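Kuralov sequel delayed as effects work is redone

Last updated: 4:28 p.m.

The sequel to the science fiction film Kuralov will miss its August release, the production company Jaiswal said in a short statement. No new date has been set. Director Nayeli Escobedo remains attached, and principal photography is complete.

According to the statement, 40 effects shots have been returned for rework after a test screening. Most belong to the flooded station sequence in the second half. The shots were delivered at a lower resolution than the large-format version requires, and upscaling was ruled out by the sound and picture team.
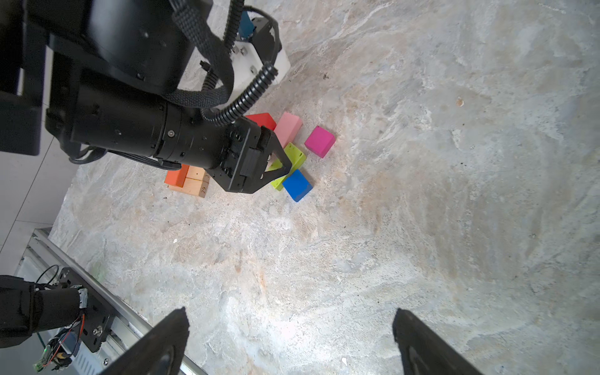

Rerkard, the effects house on the project, has assigned a second unit to the job. Supervisor Mamta Dixit said nine of the shots need new simulation passes and the remainder can be rendered again from existing files. She put the render time at 28 days, excluding review.
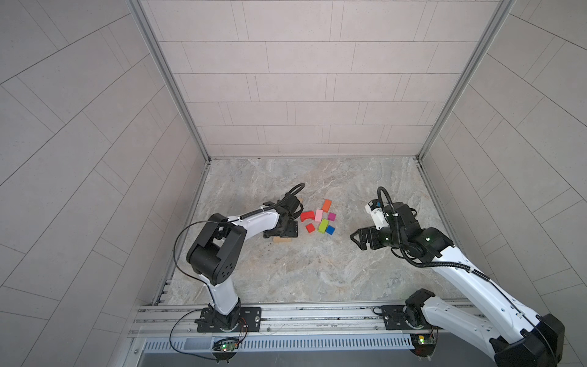 Cast and running time

Omprakash Rajput and Geeta Chauhan return in the lead roles. Rajput recorded replacement dialogue for four scenes last month, and those scenes are locked. Chauhan has no further work scheduled on the film.

The current cut is shorter than the version shown to the test audience. A subplot set on the moon Nendosham has been reduced to its opening exchange.

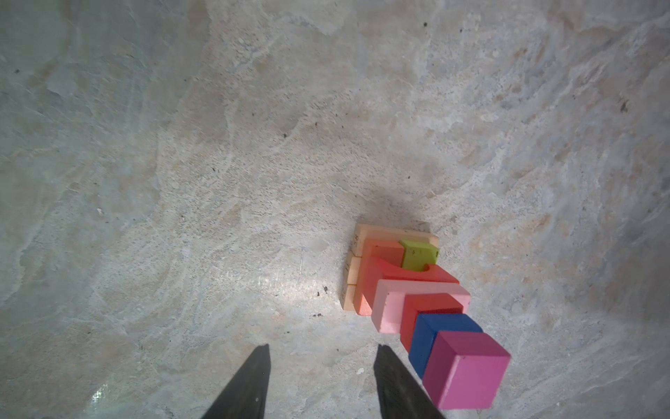 Composer Shanti Chaudhary will adjust the score to match the new cut. The recording sessions use the same orchestra as the first film. Jaiswal said the trailer now in theaters will stay in circulation with the release month removed from its end card.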